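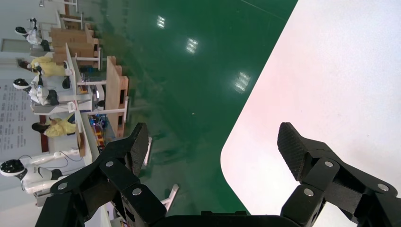
Grotard Perception Module: Frequently Asked Questions

What does Grotard do?
It takes wrist camera images, finds graspable surfaces and passes a ranked list of poses to your planner. It does not move the arm. Motion stays with whatever controller you already run.

Do I have to recalibrate after changing fingertips?
Yes. Run the hand-eye routine again and save a new finger mask. The old mask will leave a strip of fingertip in the point cloud, and the planner will treat it as an obstacle.

Shiny floors give me false detections. What can I change?
Ceiling lights reflected in a polished floor can be picked up as flat objects. Set the floor plane in the workspace file and turn on plane rejection. If that is not enough, lower the depth limit — most tabletop jobs don't need anything past the table edge.

My images come in sideways. Is that a fault?
No. The camera turns with the wrist. Poses are reported in the base frame, so a 90 degree roll makes no difference to the planner. If you want upright previews, set preview_roll in the viewer.

How many candidates are returned?
The default is 5. Below 3, Stuterov users have reported more planning failures in cluttered bins.

Which port does the viewer use?
2,086, entered without the comma.

Can I replay old logs?
Yes, from the May release onward. Earlier logs need the converter written by Fouzia Bajwa, found in the tools folder.

Who do I contact about licenses?
Leif Engebretsen at the Gavport office.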